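Saving the Blue Jacket (and Finally Learning How Zippers Work)

Posted in: Mending & Making Do, Closet Projects
8 comments | 3 shares
Print this post | E-mail this to a friend

I have a soft spot for track jackets that borders on silly. Give me a bright color, a collar that stands up by itself, and a mesh lining, and I'm gone. So when my friend Ah-rin Myung cleared out her hall closet in February and offered me the royal blue one she used to wear to the track, I said yes before she got to the part about the zipper.

"It sticks," she said. "And then sometimes it comes apart at the bottom while you're walking."

Fine by me! I've been wanting a zipper project for ages. I hem, I darn, I can put a decent patch on a knee, but zippers have always gone straight to Lakshmi Salian, who runs the alterations counter next to my dentist and has rescued more of my coats than I'd like to admit. I called her first, naturally, and she told me to leave the seam ripper in the drawer until I'd had a really good look. Most of the zippers people bring her to be replaced only need a cleaning or a new slider, she said, and she'd much rather sell somebody a slider than spend an afternoon picking out stitches in slippery fabric.

So I put the kettle on, cleared off a spot with good light, and gave the jacket a whole evening.

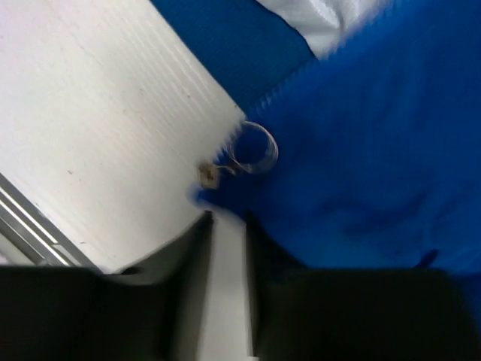
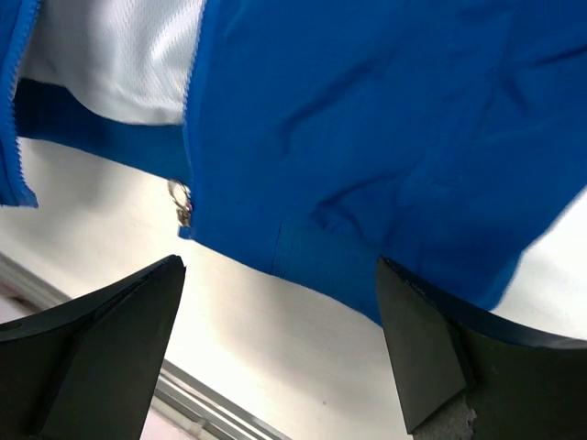
I had never paid attention to how a jacket zipper differs from the one on a pillow cover, and it's such a clever little system. A separating zipper has a pin at the bottom of one side and a box at the bottom of the other, and the pin has to go all the way down into the box before you pull anything. If it's even slightly short of the bottom, the first teeth get out of step and the whole thing gapes open later (hello, Ah-rin's walks). When the two fronts are apart like they are in the second photo, with that white mesh showing between them, the slider stays behind on one side with its round pull dangling, and that's the moment to check it. Turn it to the light, look into both channels, and feel whether the back plate sits level with the front one.

Cleaning came first. I used an old soft toothbrush, warm water and one drop of dish soap, working down the teeth on each side and wiping with a rag as I went. Lakshmi's rule is to brush away from the tape so you're not scrubbing grime into the fabric. I was careful with the soap around the lining too. Athletic mesh hangs on to suds like nobody's business, and I've rinsed enough old gym shirts to know!

Then I let it dry overnight, fully open. I wanted to try it right away, of course. I made myself go to bed.

In the morning I rubbed the teeth with a plain white candle stub, both sides, front and back. Some people use bar soap or pencil lead. Please don't use pencil on anything you love that's a light color, or on anything with a white lining. Candle wax is clear once it's on, and you work it in by running the slider up and down a few times. I did 17 passes, which I know only because I was counting out loud like I was at the gym.

Smooth as butter going up. And it still popped open at the bottom. Argh!

So back to the phone. Lakshmi said a slider gets a bit spread over years of being yanked, and you can sometimes coax it closed with small pliers, a gentle squeeze on the left side and then the same on the right, never across the middle. The word she kept saying was "gentle." I wrapped the jaws of my pliers in masking tape, squeezed, tested, squeezed again. On the third try I felt the teeth grab. I zipped it up to the chin and did a lap of the apartment with my arms out, and my downstairs neighbor Trinh Lò, who had come up to return a pie plate, got to witness that.

If the squeeze hadn't worked, the next step was a replacement slider, and I'd already priced one at the notions shop. It would have cost me less than my lunch. A whole new separating zipper wasn't bad either, but you have to match the length and the tooth size, and finding a good royal blue is its own adventure. I do still want to try it someday, maybe on a jacket I'm less attached to.

A few notes if you've got a jacket like this at the back of your own closet:

Wash it zipped. The teeth don't snag the mesh that way, and the slider doesn't get knocked around the drum.

Cool water, 40 minutes at most, and no dryer. Mine goes on a wide plastic hanger by the window.

Hold the bottom of the jacket straight with one hand while you start the zipper with the other. Ah-rin swears she always did this. I have seen her leave a house and I have my doubts.

She has visitation rights, by the way. She tried it on last week, zipped it up and down a few times, and asked if I'd take a look at her raincoat next. It has snaps. I'm already reading up on snaps!

Filed under: Mending & Making Do | Tags: zippers, track jackets, hand-me-downs
Share this | E-mail | Print
8 comments so far. Leave yours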